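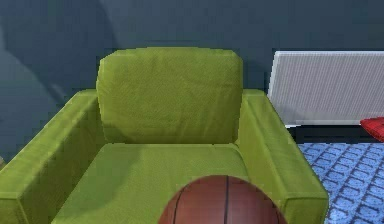
Nalto pre-run checklist, simulated room and bench

Bernholm shared workshop, January revision
Kept by Wael Farouk. Comments by Ruth Ticona, Kenza Chraibi and Mohcine Ait Ali.

Go through part A every time the room file changes. Parts B and C are for the robot model and the real machine. Part D is done before anyone puts the battery in. Mark each line OK, FIX or N/A and put your initials next to it. If a line is FIX, the real robot stays on its blocks.

Part A. Room file in Cullix

A1. Room loads without missing meshes or textures.
OK – WF
Comment: Loads slowly on the old laptop. Use the desktop by the window if it's free.

A2. Every large piece of furniture has a collision shape, including armrests.
OK – KC
Comment: The green armchair used to have one big box for a collision shape, so the arm stopped in midair above the seat. Kenza split it into seat, back and two armrests. If you replace the chair with another model, do the same again.

A3. Loose objects have a mass and friction set.
FIX – RT
Comment: The basketball still has the default mass. Weigh the real one in the workshop and put that number in.
Comment (WF): Also check that it starts in contact with the floor. Objects that start slightly inside the floor get thrown when the physics comes on.

A4. Fixed items are really fixed.
OK – KC
Comment: Radiator is now part of the wall. Before that it could be pushed.

A5. Rug is at floor height and has its own friction value.
OK – RT
Comment: Do not model it as a thick slab. The wheels climb the edge and the base tips more than the real one does.

A6. Door hinge limits set, handle collides with the gripper.
FIX – MAA
Comment: Hinge limits are fine. Handle has no collision shape, so the fingers go straight through it. Until this is fixed, no door runs count for anything.

A7. Bed and other soft furniture marked as keep-out for the arm.
OK – MAA
Comment: Rigid in the simulator, soft in real life. We don't have a good answer for this, so the arm stays away.

Part B. Robot model

B1. Wheel diameter and track width match the real base.
OK – WF
Comment: Measured again after the new tires went on. Measure with the robot's weight on them.

B2. Marker panels on the body are the right size and the right way up.
OK – RT
Comment: One was mirrored in the model for a long time and the pose estimate was wrong in a way that looked like bad calibration. Compare with the printed sheet taped inside the cabinet door.

B3. Joint limits are inside the mechanical stops.
OK – MAA
Comment: Leave three degrees of margin on every joint. Mohcine has the table.

B4. Camera view covers the floor next to the base.

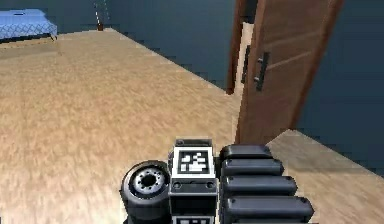 FIX – KC
Comment: Coverage to the left is fine. Low down on the right the arm blocks too much of the floor when it's folded. Either raise the folded position or don't turn right near people's feet. I would rather raise it, but then B3 has to be done again.
Comment (WF): Raise it. Sign B3 again after.

B5. Self-collision is turned on.
OK – MAA
Comment: It slows things down and people switch it off for a quick test. Switch it back on. Check the setting yourself and don't go by the last initials.

B6. Speed limits in the model are the same as in the motor controller.
OK – WF
Comment: Base and arm are in separate files. Look at both.

B7. Full test set run with no contact faults.
FIX – RT
Comment: 67 runs in the set. Four ended with a contact fault, all of them door runs, so probably A6 again. Rerun the whole set after the handle is fixed, not only the door runs.

Part C. The real robot, power off

C1. Wheel bolts tight, paint marks lined up.
OK – WF
Comment: If a paint mark is broken, take the bolt out, clean it and use new thread locker. Don't just nip it up.

C2. Finger pads seated, no screw heads standing proud.
OK – KC
Comment: Run a thumb over each one. A raised screw head will scratch whatever it picks up.

C3. Cables clear of the wheels through a full turn.
FIX – MAA
Comment: The gripper cable touches the left tire when the arm is folded back. Needs another clip. Do this together with the B4 change or you'll be doing it twice.

C4. Emergency stop button pressed and released by hand, moves freely.
OK – RT

C5. Battery case free of dents and swelling, connector clean.
OK – RT
Comment: Spare battery is off the shelf for now. Sebastian Husar is looking at the connector.

Part D. Before power on

D1. Floor clear inside the tape. Bags and extension cords out.

D2. Two people present, one with a hand on the stop and nothing else to do.
Comment: The person on the stop doesn't type, film or hold the door.

D3. Wheels off the floor for the first power on after any FIX in part B or C.
Comment: Seven minutes on the blocks, then feel the motor housings. If one is clearly hotter than the other, shut down and write it here.

D4. Stop button tested with the motors running.
Comment: Test it on the blocks and again on the floor at lowest speed.

D5. Start pose on the floor matches the start pose in the room file.
Comment: Use the tape cross. Last time the robot was set down facing the wrong way and the first move was toward the bench.

D6. Other workshop users told. Saw and sander not running.
Comment (KC): You can't hear a gearbox slipping over the sander.

Open items
A3 – ball mass – Ruth
A6 – handle collision shape – Mohcine
B4 – folded arm position, then B3 again – Kenza
B7 – full rerun after A6 – Ruth
C3 – cable clip – Mohcine

Status: not cleared for floor runs. Simulator runs may continue, except door runs.
WF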